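Home Interviews Rooms Advice Contact

Fold it on the bed: Kirsty Crabtree on keeping up with the laundry

Jul 12, 2020

Kirsty Crabtree spent 14 years running the linen room at the Dravis, a small hotel, and left in January. She now goes into people's homes and helps them sort out their closets. Most of the work is clothes.

"People think they need more drawers," she says. "Usually they have shirts in there they haven't worn since school."

At the hotel she handled about 800 pieces a day, mostly sheets and towels. Home laundry is slower, she says, as every item is a different shape. She tells clients to stop folding on the couch and use the bed.

"It's the biggest flat surface you own. Make it first, pull the cover straight, then fold on top of that. And you can't go to sleep until it's cleared - that helps."

Pants are what she gets asked about most. She lays them flat across the bed with the waistband to one side, smooths the legs, then doubles the legs back toward the top. If the fabric is dark she looks it over for lint while it's spread out.
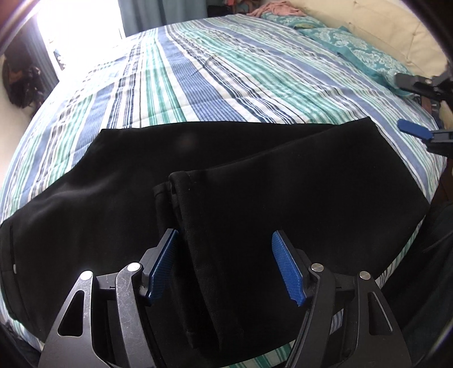
Black pants partway through a fold, on a striped comforter.

She doesn't hang pants at all unless they have a pressed crease. Folded, they go in the drawer on edge, so the whole row shows when it's opened.

"I don't iron jeans either. My mother did. I never saw the point."

Asked how long a load should take, she says she has never timed one at home. "I timed things at work for long enough."

Recent interviews
Three closets in Hulme
The Ekside mending group
Zalia: a shop that sells only blankets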